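Sorting the tea corner

In March we moved the tea corner of the community room to the back wall, and since then I am the person who looks after it. Gediminas Šimkus asked me to write a few lines for the newsletter on how it is kept, so that everybody can find their favourite tea without emptying a whole cupboard.

Before, all packets were living in one deep drawer. Sugar, tea, sweetener and some soup sachets of unknown age were mixed together. Riku Matsuda and I spent one evening with the drawer turned over on the floor, and we had 317 packets, of which 81 were past their date. Those went away the same night.

Now we have a simple rule: small paper packets stay in the dark brown tray, standing on their edge if possible. When they stand, you can run a finger along them and take one out. When they lie flat, the bottom ones are never used and become old. I know they fall over again after a busy morning, and I don't mind to put them up.

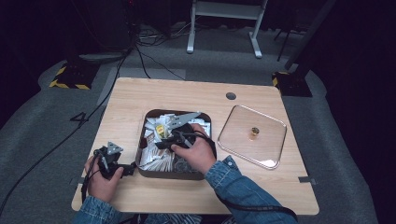
The clear tray is for small things that are not in a packet. Please don't fill it with packets when the brown one is full. If there are too many, leave the rest in the box under the counter and I will bring them up when there is space.

A few more small requests. If you bring tea from home to share, the ones in coloured envelopes are very welcome, but please take them out of the big carton first - the carton takes half of the shelf. Crumpled packets are fine as long as the paper is closed. Torn ones should go to the bin, also when only the corner is open, because sugar gets everywhere and then we have ants. Zara had to wash the whole shelf last summer.

We use nearly 800 packets in a season, so donations are always useful. At the moment peppermint is low and we have more than enough chamomile. You can leave things with me or with Riku, or on the counter with a note.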